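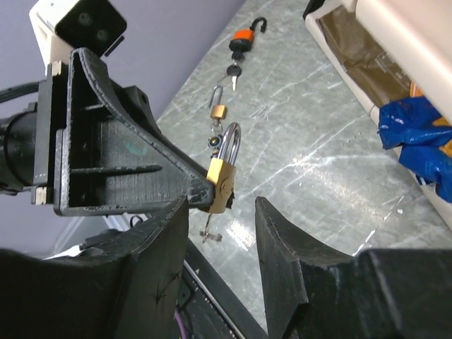 I went to the public hearing on the Werov Street toll bridge last night and I'm still a bit wound up, so bear with me. The county panel has been looking into the fire at the MacAulay toll booths since May, and this was the first evening regular people got to talk. I had number 40 in line!

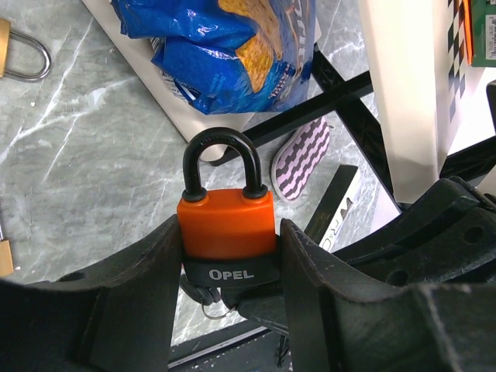

Anyway, Sarneo (they run the tolls) sent a lawyer who told us there are 1560 pages of records and the panel has received 334 of them. The rest are "being reviewed." You could hear the whole room groan – me included, I'm afraid. When the chair asked for a date, he said he'd have to check with the office.

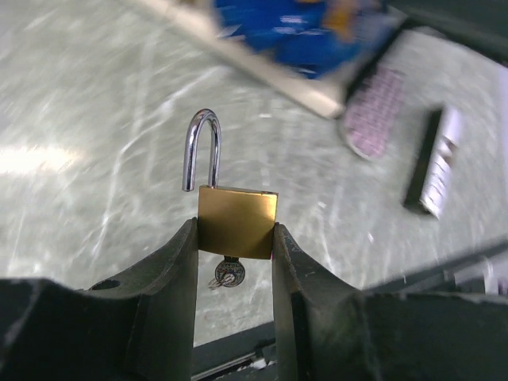
Tavion Lindgren got the only real applause. He drove the night bus over that bridge for years, and he asked why the alarm company, Wunero, hasn't been called as a witness at all. The chair wrote something down and moved on to the next speaker. I had my two minutes right before the 8 p.m. break and used most of them asking who signed off on the evening staffing (no answer yet, but it's in the minutes now).

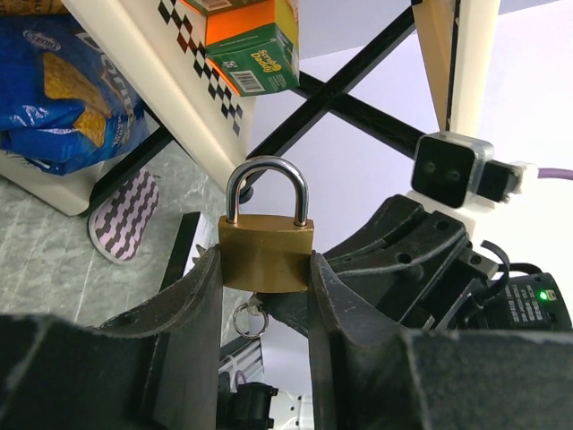

Brass padlock with its key ring.

The next session is at the library annex, and you need to put your name on the list by noon if you want to speak. I'll be there – probably with a sandwich this time.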